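Packing and Folding Chores Still Need Human Hands, Destcombe Trial Notes Say

Aug 26, 2026

Destcombe, a small automation consultancy, has published the first notes from a study of how close machines are to handling everyday packing and tidying work. The short version is that rigid items are nearly manageable under controlled conditions, while anything soft remains slow and unreliable.

The study covers 174 recorded attempts at simple tabletop tasks, split between hard objects such as bottles and boxed goods, and soft objects such as fabric and thin packaging. In this phase, people work hand-held grippers with the same two-finger geometry that a robot arm would carry. The recordings are then used to train control software, which is tested separately on an arm.

According to Chalerm Ongart, who wrote the notes, the hand-held stage is meant to establish what the fingers can do before any question of software comes up. "If a person cannot do the job with two fingers and no wrist feedback, there is no point asking a controller to do it," he writes.
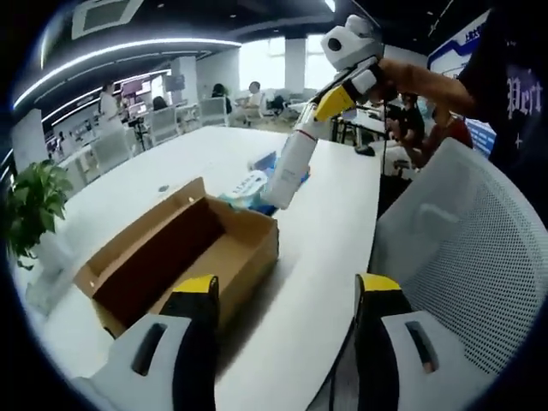
A white bottle held in a hand-held gripper over a table, with an open cardboard box nearby.

Bottles are the easier case. A cylinder has a predictable grasp width, does not change shape, and can be released at a slight angle without much penalty. The remaining errors are mostly in placement. A bottle gripped high on the body swings when the tool decelerates, and one gripped off its axis tends to lean against the box wall on release. The notes recommend a low grip and a slower final approach, at a cost of 2 seconds per item.

Crumpled or flexible packaging falls somewhere in between. The outer shape says little about where the contents sit, so a grasp that looks centered often is not. Labels cause a separate problem: a card leaning against a package can shift or fall when the package is lifted, and the current software has no routine for setting it back up.

Manee Somboon, a packing supervisor at the mail-order firm Grastier, reviewed the results for Destcombe. She said the bottle figures were close to usable for a line with one product and one box size. Her own line changes product several times per shift, and she was less convinced there. "The arm does not mind doing the same thing all day. We almost never do the same thing all day," she said.

Fabric is where the results drop off. Folding, flattening and sorting garments all depend on finding an edge, and a shiny or lightly wrinkled surface produces highlights that vision software can read as edges. Two-finger grippers also hold cloth at a point. The material between two grips is free to twist, and a second tool is usually needed to keep it under control.

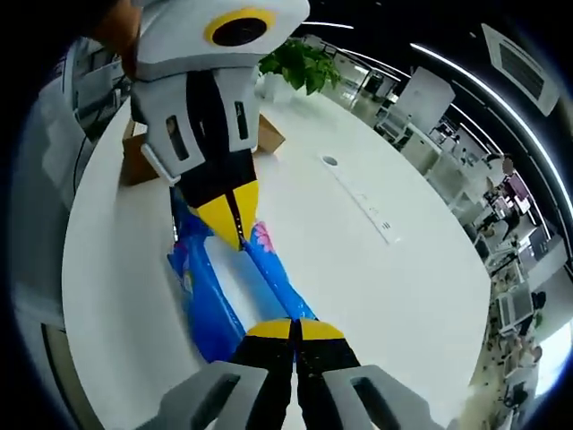

Two hand-held grippers on a length of glossy blue fabric with a pink flower print.

Narrow strips and straps are singled out in the notes as a particular difficulty. They can cross, turn over, or slide under the main piece, and each outcome calls for a different correction. Human operators make these corrections without planning them – often with a small drag across the table surface – and the software has so far learned the drag without learning when to stop.

Rosemarie Böttcher, an independent consultant on commercial laundries, said this matched her experience with hotel clients. Flat linen has been fed through machines for decades, she noted, but it is still usually sorted and presented by hand. Household laundry is harder again, with mixed sizes, mixed fabrics, and no standard starting position. She does not expect a general-purpose folding machine for the home in the near term.

Destcombe ranks each task on a scale of 6 levels, where the top level means unattended operation for a full shift. Placing a rigid bottle in an open box was rated 4. Straightening and folding fabric was rated 2. No task in the study reached the top level.

Cost was left out of this round. Viorica Hoxha, who manages purchasing at Grelico, a supplier of household goods, said that would be the deciding factor for smaller warehouses. A system that handles bottles and stops at anything soft still needs a person standing next to it, she said, and the price would have to reflect that.

The next round will add lids, bags, and boxes that must be closed after filling. Destcombe has not given a completion date. Requests for the full notes can be sent to Kanokwan Meesuk at the company's research desk.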